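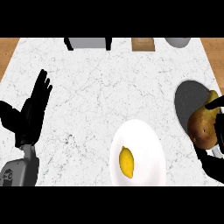
White marble with thin grey veins.

I am choosing a new kitchen bench and I am learning slowly. Stone is a porous thing, and lemon juice leaves a dull mark on it. The man at Stivska told me to seal it every September.

My quote from Visser was 27 days old when the price changed. It went up by around 100 dollars. I had not signed, so I can't complain much.

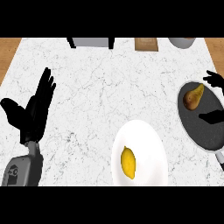
Pale stone, light brown wood at the far edge.

My mother had laminate in grey colour for her whole life and she never sealed anything. I think about this often.

Stako has eight samples that you may take home. I will bring a lemon and try each one before I decide.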